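Indoor Air Quality in Shared Student Housing
Project Report, Department of Public Health, Coelho College
Submitted 2026-05-11

1. Background
Cooking, cleaning sprays and poor ventilation all affect the air that residents breathe at home. Students in shared housing often have little control over windows, fans or the habits of the people they live with. This project examined how residents of Drilluvstead, a housing complex built in 2000, understand these risks.

2. Method
The group visited 14 apartments in December. Residents completed a short questionnaire supplied by Werkbridge, and a Trilance monitor recorded fine particles in each kitchen over a period of eight hours.

3. Findings
Particle levels rose during frying in nine apartments and remained high where the exhaust fan was not used. Several residents believed that an open bedroom door was enough to clear the kitchen – the readings did not support this.
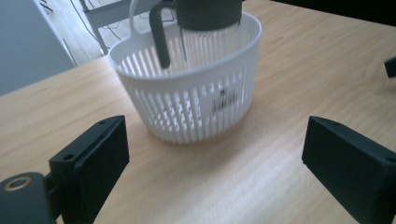
Ventilation habits were closely tied to daily kitchen routines. Residents who ran the fan while cooking usually switched it off before washing up, although particles were still present at that stage. Storage of everyday items, such as a glass pitcher kept in a slotted white plastic basket, was not assessed. The group recommends that fans remain on for 15 minutes after cooking and that this advice be included in the move-in packet.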